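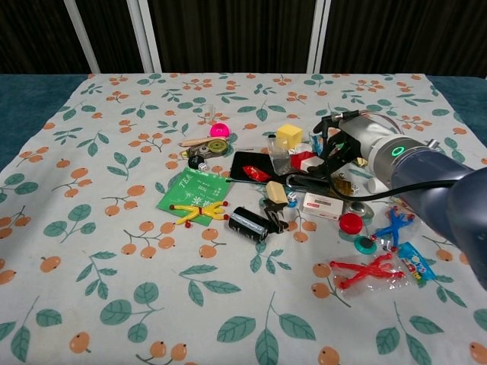 Week 7: Temporary protection, renewals and the closed door

Welcome back, everyone. I hope the long weekend was kind to you and that at least a few of you got through the Correa reading before the last minute (I know, it's a long one, and the footnotes are where the good bits are hiding). These notes go with the lecture and don't replace it, so please bring them along and scribble all over them.

Last time we finished on the difference between a visa and a status. A visa is permission to travel to the border and ask to come in. Status is what you hold once you're inside, and it can change several times while you stay in the same flat and the same job. Keep that firmly in your head, as nearly everything this week hangs on it.

What a temporary protection scheme does

Most schemes of this sort offer two things: a promise not to remove the person for a fixed period, and permission to work during it. They usually don't offer a path to permanent residence, and students very often assume they do. The person is protected, but only until the date on the letter, and then the whole business of forms and fees begins again.

For our purposes we'll use the Larach scheme, the one set out in your course reader. It ran with a two-year grant, renewable, and at its height had 3,637 people holding a current grant. By the next count the figure was 3,298. It's tempting to look at that drop and say that people were refused. Have a look at the table again before you do! New applications had already closed by then, so anyone who left the scheme, for whatever reason (a partner visa, a move overseas, a missed deadline), wasn't replaced by anyone coming in. The table doesn't separate those reasons, and you should say so if you use it in your essay.

Closing a scheme to new applicants

Governments have a few ways of winding a program back. They can end it outright and cancel existing grants, they can let grants run out without renewal, or they can keep renewals going and shut the door to newcomers. The third is much the commonest in our readings, partly for legal reasons. Someone who already holds a grant has arranged a life around it, signed a lease, started an apprenticeship, and courts in several countries have been willing to give that some weight. Someone who would have qualified next August has a harder argument to make, even where their circumstances are identical to their older sister's.

Reinhold Kasten calls this second group "the nearly eligible", and his chapter on Revness is worth your time even if you skim the methodology. He spent a good while talking with school leavers there who had missed the cut-off, and I found the section on university fees especially hard to put down. Plindholm disagrees with him on nearly everything, so do read the two together if you can manage it.

For the tutorial

Come ready to talk about these, in any order you like:

Does a person who has renewed several times have a stronger claim to stay than a person renewing for the first time?

Who should bear the cost when a renewal is lodged on time but decided late?

What would you want to know about the Larach figures that the reader doesn't tell you?

A page of rough notes is plenty. If English isn't your first language and you'd like to talk your ideas through beforehand, my door is open after the lecture and I'm always glad of the company.

Reading for next week is Correa, chapter 7, and the short piece on bridging arrangements at the back of the reader.

Notes revised January 2026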